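Subgoal relabeling for the laundry task: gain or artifact?
Forum: Manipulation Learning > Methods

sistura_dev
18 May 2025
We trained two policies on the same 3000 teleop episodes. One gets the full instruction. The other gets a subgoal label every 800 steps, assigned after the fact from the recorded trajectory. The relabeled one does better on basket-to-drum transfer across 3 seeds. Weights are on the Hustside page.

torque_ripple
A fixed interval makes no sense to me. Half your labels will land in the middle of a grasp. Did you try cutting on gripper open/close events?

sistura_dev
Yes. Event cuts were worse. Cloth slips, the operator regrasps, and you get a pile of tiny segments with the same label.

bozkurt_fan
Then filter the short ones. The Bozkurt baseline does that and it takes 4 lines. I don't think you can claim fixed beats event-based without it.

sistura_dev
Fair. I'll run it. Start state for all evals is door open, basket on the floor under the door, both arms forward.

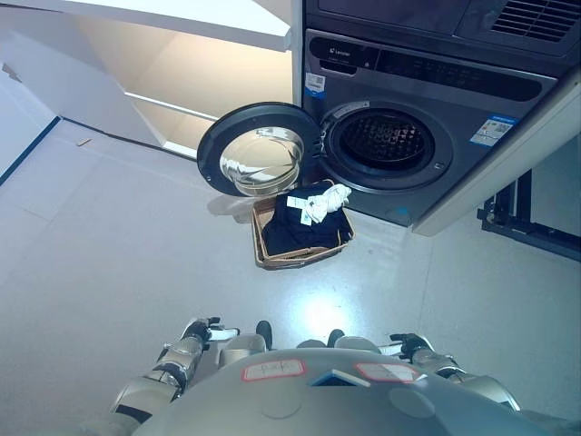 The policy gets head view and joint state only, no depth. Most failures are in the second reach, when the arm has to clear the door on the way to the drum.

torque_ripple
So the start state is fixed too. With one basket pose, the step count nearly gives you the phase. Your labels could just be a clock.

bozkurt_fan
Agree with that. Shift the basket and rerun before changing anything else.

sistura_dev
Basket shift is queued on the Burnemport cluster. Will post per-seed numbers in this thread.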